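3. Materials and Methods

3.1 Study area and participating shops

The study was carried out in Olham, a market town with a long main street and a small number of independent food shops. Olham was chosen because its shops receive most of their dry goods in corrugated cardboard boxes and because the town has only one paper and board collection route. This made it possible to follow boxes from the shop door to the baler without losing them to other collectors.

Seven shops agreed to take part. Two were bakeries, two were greengrocers, and the rest sold general groceries. All of them bought at least part of their stock through the same wholesaler, Zelach, which packs orders in single-wall boxes of a few standard sizes. The shops were asked to carry on as usual and were not told which box sizes were of interest. Shop owners signed a consent form in March, before the first delivery was recorded.

3.2 Definition of reuse

Earlier work on secondary packaging has used the word "reuse" in several ways. Some authors count a box as reused if it leaves the shop in the hands of a customer, while others require that it be filled again. We used the narrower meaning. A box was treated as reused only when it was filled a second time with goods or household items and then moved from one place to another. A box kept on a shelf as a container was recorded as stored, and a box flattened on the day of delivery was recorded as discarded.

The difference matters for the results. Under the wider definition, boxes set out by the door for customers would all count, including those put in the recycling bin the same evening. Greengrocers in particular leave boxes out in this way, and their figures would look much better than those of the bakeries for reasons that have little to do with how long the boxes last.

3.3 Sampling and condition scoring

Boxes were sampled at delivery, at 20 days, and again at the point of discard where this could be observed. Each box was given a small pencil code on the inside of one flap. Pencil was used in place of stickers, as shop staff in the pilot tended to treat boxes with stickers as reserved and kept them longer.

Condition was scored by hand on a scale with four levels, from 3 (sound) to 0 (not fit for use). A box lost one level for each of the following: a crushed corner, a torn or missing flap, and visible damp damage to the base. Printed matter, tape residue and light scuffing were ignored. The same two assessors scored every box, working apart from each other. Where their scores differed, the lower one was kept.

Boxes were grouped by the number of people needed to carry them when full. The work reported in this section concerns only the smaller group, which one adult can carry without help. Larger boxes were rarely reused in any of the shops – most were cut down on arrival – and they are left out of the tables. A plain brown cardboard box is shown in Figure 1.

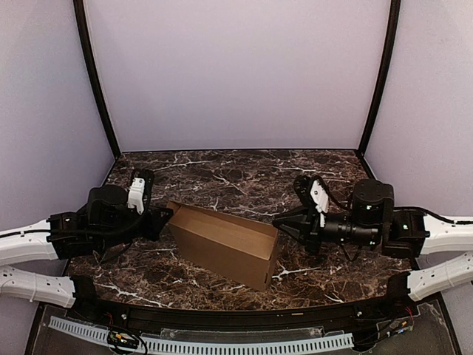
3.4 Household diary

Customers who took boxes home were offered a short paper diary. It asked what the box was used for, where it was kept, and how it was finally thrown away. The diary could be returned to any participating shop or posted to us without charge. The closing date for returns was 27th October.

The form was adapted from one written by Le Goff, a packaging consultancy, for a survey of glass jars. We removed the questions on washing and added one on tape, asking whether the base had been taped again before the box was refilled. Diaries with no entry for final disposal were kept for the analysis of uses but were left out of the estimates of service life.

3.5 Moisture measurements

Damp is the most common reason given for throwing away a box that is otherwise sound. We therefore measured the moisture content of the base panel with a Flaltetti pin meter set to its paper and board range. Three readings were taken on each box, one near each end and one at the center, and the mean was used. Readings were not taken within an hour of delivery, so that boxes from an unheated van could settle to the conditions of the room.

The meter was checked against oven-dried samples at the start and end of the study. No correction was applied. Storage rooms differed a good deal between shops, and two of the greengrocers kept empty boxes in a covered yard – these boxes are marked separately in the tables.

3.6 Limits of the method

The study covers one town and one main supplier. Shops that agreed to take part may care more about waste than those that did not, and customers who return a diary are likely to be the more careful ones. Both effects would lead us to overstate reuse. The pencil codes were sometimes lost when a flap was torn off, and these boxes could not be matched to their delivery record.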